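Tallotgate Residents' Forum
Shared Facilities > Games Room
Topic: Surface for the chess table, and where the board is to be kept

Haiyan Hou
Posts: 59
Residents are invited to comment on the arrangement of the games table before the August meeting. Two matters are outstanding. The first is whether the tabletop should be covered with a cloth. The second is whether the chequered board should remain on the table between sessions or be returned to the cupboard in Room 2034. Comments should be confined to these two matters.

Gopinath Lobo
Posts: 1092
I am opposed to a cloth. A cloth moves when a player leans on it, and the board moves with it. We had one in the old room and spent a good part of each evening straightening it. A plain top is easier to wipe, and I would ask that it be left as it is.

Chelsea Kettle
Posts: 2139
With respect to Mr Lobo, the old cloth was too large for the table. A fitted cover with a weighted hem would not behave in that way. I have used a Feltia cover at home for two winters without difficulty. It also softens the noise of the pieces, and the reading group next door has raised that with us more than once.

Gopinath Lobo
Posts: 1092
The reading group also objected to the kettle. I do not consider the noise of chess pieces a serious matter.

Haiyan Hou
Posts: 59
Members are reminded to keep to the subject.

Yuxi Bai
Posts: 59
May I raise the second matter. I would prefer that the board stay out. When it is put away, it is put away in a different place each time, and the evening group then begins late. I would also ask that it be set square to the table edge. A board left at an angle is awkward for both players, and the next person along seldom corrects it.

Jingyi Qiu
Posts: 1092
I agree that the board should stay out, though I see no harm in its being at an angle. Players turn it to suit the light and their chairs.

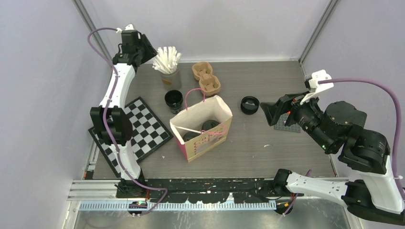

My own preference is for a grey top with a board that has a dark border, as the squares are then easy to tell from the table. On that point I support Mr Lobo and would leave the surface bare. If the board slides, a thin mat beneath it will be sufficient.

Chelsea Kettle
Posts: 2139
I would accept a mat beneath the board as a trial. I maintain that a cover is the better course and ask that my view be recorded.

Haiyan Hou
Posts: 59
It is recorded. The mat will be put forward for August. The question of the angle remains open, and further comments may be added to this topic until noon on the day of the meeting.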